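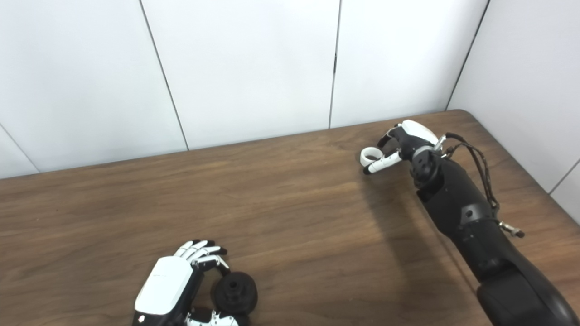 Ring in one hand, black part in the other, held apart.

Two-hand ring assembly: is the Ivix result a policy result or a starting-position result?

Posted 2023-03-07 in Manipulation and Grasping

offaxis_rig

I've been trying to reproduce the two-hand assembly numbers from the Ivix report and I'm starting to doubt they mean what the report says they mean. The task is the small one from the Lamden set. Pick up the black part with the left hand, pick up the white ring with the right, put the ring on the part. The claim is that a policy trained on teleoperated demonstrations "generalizes to unseen object placements" and that bringing the hands together is learned from start to finish, with no scripted approach.

I ran 47 trials with their released weights. The ring ended up fully seated in 19. That's well under what they print, fine, my table is not their table. What bothers me is where the failures are. Both grasps usually work. Then the hands meet in almost the same spot over the table every time, at almost the same height, wherever the parts started. When the grasp is a bit off center the hands go to that spot anyway and the ring lands tilted on the rim. I see nothing I would call a correction. It pushes, it waits, it opens.

So I suspect the policy has memorized one meeting pose, and the "unseen placements" only test the reaching part, which was never the hard part.
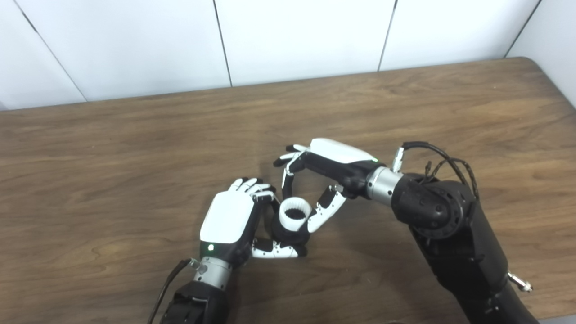
Does the report say how far the placements were moved? Each part was shifted within a rectangle, and the size of the rectangle is never given.

I also can't find out what counted as a success. "Ring on part" could mean pushed all the way down, or it could mean resting on top when the timer ran out. I scored mine by trying to lift the ring off afterward, which is strict, I admit. Scored by eye from the head camera I could probably talk myself into a nicer number.

What I'd like to know is this. Is there an accepted way to separate "it reaches well" from "it assembles well"? And has anybody got this policy to recover from a crooked grasp, even once, with the weights as released?

gearlash

I'd hold off on saying memorized. A fixed meeting pose is what you should expect from demonstrations. People who teleoperate bring their hands to wherever the view is best and the arms are comfortable, and they do it the same way all afternoon. The policy copies them. You can call that a weakness in the data if you like, but it doesn't make the result false.

Where I agree with you is the word "generalizes." It's doing a lot of work in that report.

For the first thing you asked, the usual move is to split the task and score the stages separately. Grasp the part, grasp the ring, bring the two close, get the ring started, push it home. Report each stage only over the trials that reached it. If the last stage is poor whatever happens before it, you have your answer and you don't need to argue about placements at all.

The other thing I would do is start from the middle. Put the parts in the hands yourself, some straight, some deliberately crooked, and let the policy run from there. If it really reacts to what it sees or feels, a crooked start should produce a different motion. Save the joint trajectories and lay them over each other. If the crooked ones sit right on top of the straight ones, the policy is playing back a tape and you can write that down with a clear conscience.

One warning. Starting from the middle puts you outside the training data, and the authors will say so, and they'll have a point. Run a batch of full-length trials beside it.

On the scoring, pick a rule before you run anything and have a person who doesn't care about the outcome apply it. Your lift test is okay by me. I wouldn't compare it with their number though. You don't know their rule, so the gap between your number and theirs tells you very little.

pneumo

just fine tune it on your own table. we did and it got better

offaxis_rig, replying to pneumo

Better on which stage, and scored how? If I add my own demonstrations I'm no longer testing their claim, I'm testing mine.

offaxis_rig, replying to gearlash

Fair about the demonstrations. I'm going to do the middle starts and log everything. For the full-length runs I'll keep the parts well apart, with the black one toward the back of the table, and write the positions down in the log so somebody else can put them back. Will post the stage table in April unless the wrist cables give up first.

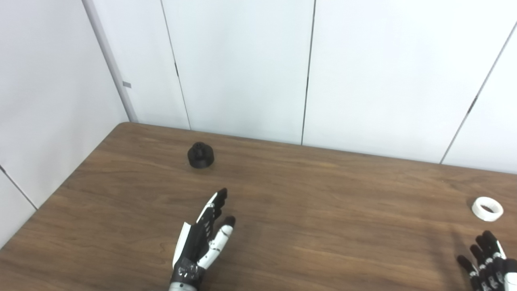
lowgain

Change one thing at a time or you'll be back here with a table nobody can read. If you move both parts between runs and it fails, you won't know which one did it. Hold the ring still and move the part through a grid, then swap.

I also don't buy the memorized pose story yet, and I don't buy gearlash's version either. There's a third possibility, a boring one. Some of these releases ship with a workspace limit in the controller that clips hand targets to a box. If your meeting spot is right against the side of that box, the policy may be asking for something else and never getting it. I lost weeks to this on a Skandico controller. Log the commanded pose as well as the measured one and compare them before you blame the learning.

As for recovery from a crooked grasp, I've seen it claimed in the McIver workshop notes, for a similar ring task, with no video and no count of attempts. I would treat that as a rumor.

offaxis_rig, replying to lowgain

I've only been logging measured poses, so I can't rule the clipping out from what I have. Checking the config tonight. If that's the cause I'll edit the title.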